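Salemar opens second computer repair and parts recovery workshop in Greruvley

GRERUVLEY, May 2018 — Salemar, the community electronics reuse service, has opened a second workshop in Greruvley, where donated desktop computers will be taken apart, sorted and rebuilt for local households, schools and clubs.

The new site is in the former Surnero building and has bench space for trainees as well as staff. It will take in desktop towers, monitors, keyboards and cables from residents and small businesses at no charge. Laptops and printers will continue to go through the original workshop.

Salemar received 302 desktop computers in the past year. Of these, 100 were returned to use as complete machines. The others were stripped for parts, and whatever could not be used again was sent on for metal and plastics recycling.

"Most of what comes through the door is an office tower that was replaced on schedule," said Nosipho Du Plessis, manager of the Greruvley workshop. "The motherboard is often fine. The power supply might be fine too, but we won't know until it's out of the case and on the tester."

Each tower is opened on an anti-static mat and emptied down to the bare chassis. Boards, memory and loose screws go into foam trays beside the bench so that the parts from one machine stay together until they have been checked. Cases with stains or old labels are cleaned before they are used again.

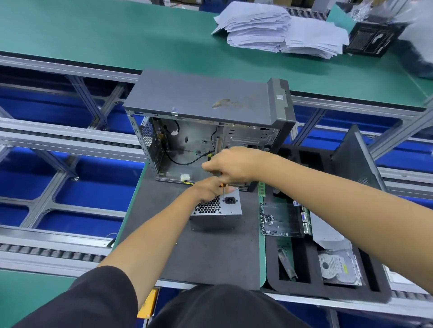

Power supplies are dealt with separately. Trainees remove them and label them, but do not open the metal housing. Units that fail testing are set aside for the recycler. Hard drives are wiped or destroyed on site, and donors can ask for a written record of this when they drop off their equipment.

The workshop will also run an evening course in desktop disassembly and repair. The first group started in February at the original site and has now moved across to Greruvley, and 39 people have put their names down for the next intake. No previous experience is needed. Tools are supplied, and participants are asked to wear closed shoes and tie back long hair.

"People come in having never taken the side off a computer," said Karabo Hendricks, who teaches the course. "By the second week they can strip one and put it back together. After that we get into fault finding, and that's where the time goes."

Finished machines are offered first to households referred by local schools and libraries, then to community groups. They are supplied with a keyboard, mouse and monitor — a small delivery fee applies outside the Greruvley area.

Donors are asked to remove any discs and USB sticks before dropping off a computer, and to bring the power lead if they still have it.

Media contact: Salemar Greruvley workshop office | © 2018 Salemar. All rights reserved. | Back to top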